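Guerra Street library gets its evening hours back

I've been grumbling about the library closing at five for so long that my neighbors cross the street — so I'm very happy to report that it's over! Starting in March the Stusosbridge branch will stay open until nine, four nights a week. 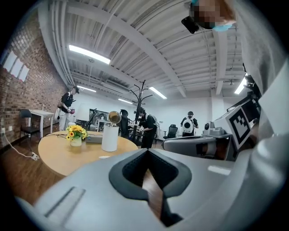

The vote came after 1,429 people signed Lilian Barasa's petition (I signed it at the bakery, with flour on my sleeve). Lilian works shifts and told me she hadn't borrowed a book in person for two years. "I just kept missing the door," she said.

Ross Haldane, who runs the branch, has hired Benedetta Bortolotti to cover the desk at night. He's hoping for some 181 extra visits a week, and I plan to be several of them.
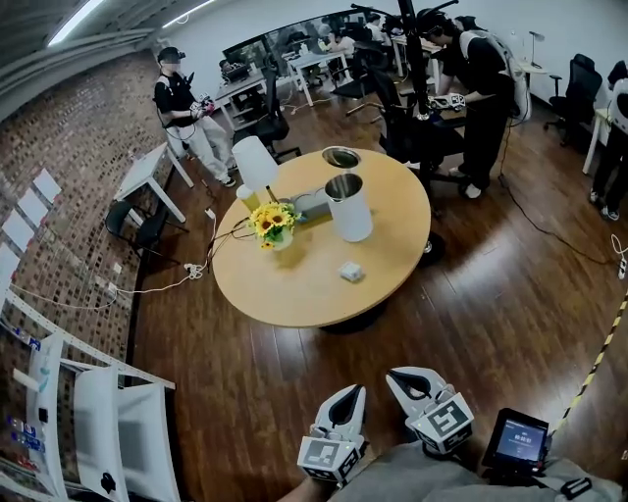
What's still up in the air

The parking lot. It locks at seven right now, and Ross is still waiting to hear from the town about a later time. Until then, park on Banis Road and bring a flashlight — the sidewalk is pretty dark by the bridge.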